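Felicja Laskowska has been running the open days at Rillent for long enough to know where visitors stop. They walk past the offices and the server cupboard, and they stop at the big screen, where an arm is working over a table that exists only on a computer.

"People ask where we keep it," she says. "I tell them this one is in the software. Then they want to see it go for something."

Rillent writes training tasks for robot arms. Before a task is tried on real equipment, it is run in simulation, 300 times at first and then 1000 if the early results look sensible. Laskowska sets up the tables. She chooses what goes on them and how the things lie, and she tries to make them untidy.

"A neat table teaches you very little," she says. "My kitchen at home is not neat. There is a pen where there should not be a pen."
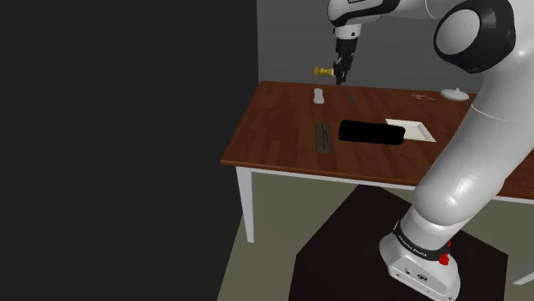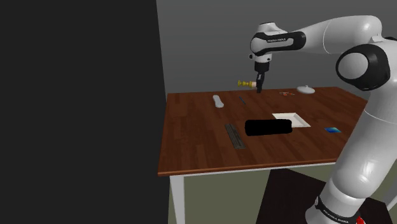

Simulation renders: Rillent

Her colleague Igor Duda looks after the arm itself. He came from Surley, where he programmed packing lines, and he says the change took some getting used to.

"On a line the part is always in the same place," he says. "With a table like this you have to work out where it is first, then how to come down on it. Small things lying on their side are the worst - the fingers have very little to get hold of."

Visitors on the day could pick a task from a list and watch it run. One of them, Hülya Güler, teaches design and technology and had brought 60 questions from her pupils on a folded sheet. Duda answered as many as he could before the next group came in. The most common was whether the arm gets tired.

"I said no, but I do," he says.

Laskowska would like to add drawers and cupboards to the tasks next. The work is planned for April, and she has already started on the handles.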